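Textile Care and Household Management
Unit 7: Sorting and Folding Small Items
Course leader: Ludivine Lacroix

7.1 Purpose of the unit

Small items account for a large share of the pieces handled in any shared laundry. In the teaching laundry at Kevevden, 3,059 pieces were processed last May, of which 1,039 were socks, gloves or other small goods. Students are expected to know how such items are sorted, matched and stored before they begin the practical sessions.

7.2 Sorting

Items are sorted first by fiber, then by color, then by size. Wool is kept apart from cotton at every stage. Dark items should be matched in daylight or under a strong lamp, as navy and black are easily confused. Unmatched items go into the holding drawer for 16 days and are then recorded as single.
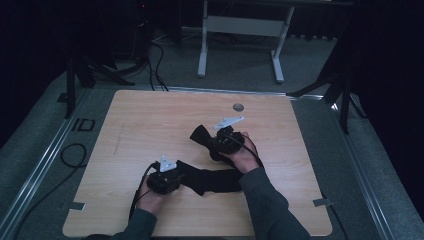 Fig. 7.1. Black fabric item on a light-wood tabletop.

7.3 Folding

The piece is laid flat and smoothed from the closed end toward the opening. It is then folded once across its length – twice for knee-length styles. Rolling one cuff over the other is discouraged, as it stretches the elastic. Pairs are stacked with the fold facing the front of the shelf.

7.4 Reading and assignment

Students should read the chapter on knitted goods in the Gilbert handbook. A written comparison of two folding methods, 600 words in length, is to be submitted to Régis Bouvier by 15th December. Late work requires a signed form from the course office.

Unit 8 covers the storage of bed linen.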